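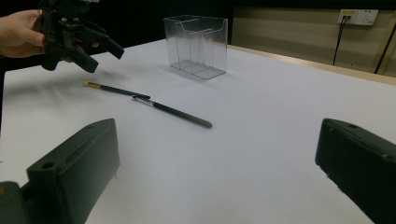

A clear desk holder with two compartments, one lower than the other.

Why Do We Keep Pens and Brushes in a Holder?

By Meriem Metwally

Look at a desk after an hour of drawing. There may be a pencil near one edge, a brush near the other, and a pen on the floor. None of them is lost yet, but one of them soon will be. A desk holder is a simple answer to this problem. It is a box or cup with an open top, and the things you write and paint with stand up inside it.

Why things roll

A round pencil is a long, thin cylinder. Only a narrow line of it touches the table, so a small push will start it rolling. If the table leans even a little, the pencil can roll by itself. Many pencils are made with six flat sides, and those stop more easily. A paintbrush usually has a handle that is fat in one place and thin in another, so when it rolls it goes in a curve.

Standing up saves space

A pencil lying down takes up a long strip of the desk. The same pencil standing up takes up a spot smaller than a coin. You could stand a dozen pencils in a cup and still have space on the desk for a large sheet of paper.

Standing things need something to lean on. If the walls of the holder are too short, long pencils will make it top-heavy and it may tip over. If the walls are too tall, short crayons drop to the bottom and you have to dig for them. This is why many holders have more than one part. The tall part is for rulers, long brushes and new pencils. The low part is for erasers, sharpeners and pencils that have been sharpened many times. The wall between the two parts is called a partition or a divider.

Some holders have a curved dip in the front wall. The dip is called a notch. It leaves room for your fingers, so you can reach a small thing at the bottom without turning the whole box over.

What is a clear holder made of?

Many clear holders are made of acrylic. Acrylic is a kind of plastic that lets light pass through it, much like glass. It is lighter than glass and does not break as easily. It does scratch, so wipe it with a soft, damp cloth and keep rough sponges away from it.

You can see through an acrylic wall, but you can still find its edges. Light travels inside the plastic and comes out along the thin sides, and that makes the edges look like bright lines. A clear box also makes a shadow. The shadow is pale, as most of the light goes straight through.

Which way up?

Pencils can stand with the point up or the point down. With the point up, you can see the color right away, but you should be careful when you reach in. With the point down, your fingers are safe, but the point may break if you drop the pencil in hard.

Paintbrushes are different. A brush should never be stored on its bristles. They bend under the weight of the handle and stay bent. After painting, wash the brush, shape the bristles with your fingers, and let it dry lying flat. Once it is dry, stand it in the holder with the bristles up. If you stand it up while it is still wet, water runs down into the handle and can loosen the glue.

Felt-tip markers often do best lying down with the caps on. The ink then stays even from one end to the other.

Try it: sort your desk

You will need a holder with two parts, or two clean cups of different heights.

1. Put everything you write, draw or paint with in one pile.
2. Test each pen and marker on scrap paper. Set aside the ones that have dried out.
3. Lay the rest in a row from shortest to longest.
4. Put the short ones in the low part and the long ones in the tall part.
5. Push gently on the side of the holder with one finger. If it tips easily, take a few long things out and try again.

Keep the holder on the side of the hand you write with, far enough back that your elbow will not hit it.

Words to know

Acrylic: a clear, light plastic.
Bristles: the hairs of a brush.
Compartment: one part of a box that has been divided.
Notch: a small piece cut out of an edge.
Partition: a wall that divides a space.

Checked by Nouhaila Mansour. Last updated 16 March 2025.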